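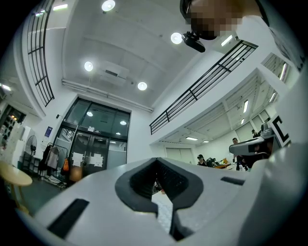
White ceiling, round ceiling light.

Ceiling Painting: Questions I Get a Lot
Last updated 18 April 2025

I'm Saodah Govindasamy and I paint ceilings in Fellwood and the towns close by. I do walls too, but ceilings are most of my work and most of my email, so I put the usual answers on one page. If yours isn't covered, use the contact form and I'll get back to you in the evening.

Do you only do white?
Nope! White is maybe the safest choice and I'll never talk you out of it, but I've done pale blue, a really lovely dusty pink in a nursery, and one dining room in a green so dark I had to go back for a third coat. Dark ceilings cost more because of the extra coats. If you're thinking about a color, paint a big piece of cardboard with it and tape it up there for a few days. Colors look darker overhead than they do on the chip.

How long does one room take?
A normal bedroom in decent shape is one day, including moving things, covering things and cleaning up. If there are cracks to fill, it's two, and the second day is short. Living rooms with an open stairway are their own thing and I need to see them first.

What do you charge?
A plain ceiling in a small bedroom is $194, two coats, paint included. Bigger rooms go up from there and I'll give you a number in writing before I start. I don't charge to come look if you're in Fellwood. Out past the Ngui bridge I add $20 for the drive, and I take it off the bill if you book me.

Do I have to empty the room?
Please take out the small stuff: lamps, plants, anything on top of the bookcase, and whatever is hanging on the walls near the top. Beds and dressers can stay, we just slide them to the middle and cover them. Hakim Chin works with me on bigger jobs and he's the one who does the heavy lifting, so if you have a piano, tell me ahead of time and I'll make sure he's along.

Will you take the light down?
If it's a simple fixture with a cover that comes off, I take the cover off, loosen the base and paint up under the edge. It looks so much neater than cutting in around it. I turn the power off at the breaker first, so expect to be without lights in that part of the house for a while. Chandeliers and ceiling fans stay up and get bagged. I'm not an electrician and I don't touch wiring. If you're swapping the light anyway, have the old one taken down before I come and the new one put up after.

Flat or satin?
Flat for nearly everything. It hides bumps, patches and old roller marks. I use satin in bathrooms, and in kitchens if people fry a lot.

There's a brown stain up there. Can you just paint over it?
I can't, sorry! It'll come right back through, sometimes before the second coat is on. I need to know the leak is fixed, then I seal the stain with a stain-blocking primer and paint the entire ceiling. People ask me to do only the spot, and I've tried it, and you'll see that spot every single morning from bed.

What about popcorn ceilings?
I'll paint them if they're sound. I don't scrape them. Older popcorn can have asbestos in it and needs to be tested before anyone disturbs it, so call a licensed company for that part.

How soon can you come?
Spring fills up fast. Right now I'm booking 16 days out. November is my quiet month, except for the week before Thanksgiving, when everybody suddenly looks up.

Do you work around pets?
Sure, as long as they're behind a closed door. A cat called Gitine once walked across a wet paint tray and then down a hall, and I spent my lunch break on my knees with a rag.

When can I sleep in there?
I use low-odor paint and most people are back in the room that same night with a window cracked. If you're sensitive to smells, give it a day.

Can I get the leftover paint?
Yes, it's yours. I write the room and color on the lid. Keep it somewhere that doesn't freeze.

Do you do weddings halls, churches, stores?
Up to 11 feet high, yes. I did the Golitz bakery last year, front and back. Anything taller needs scaffolding, and I don't own any.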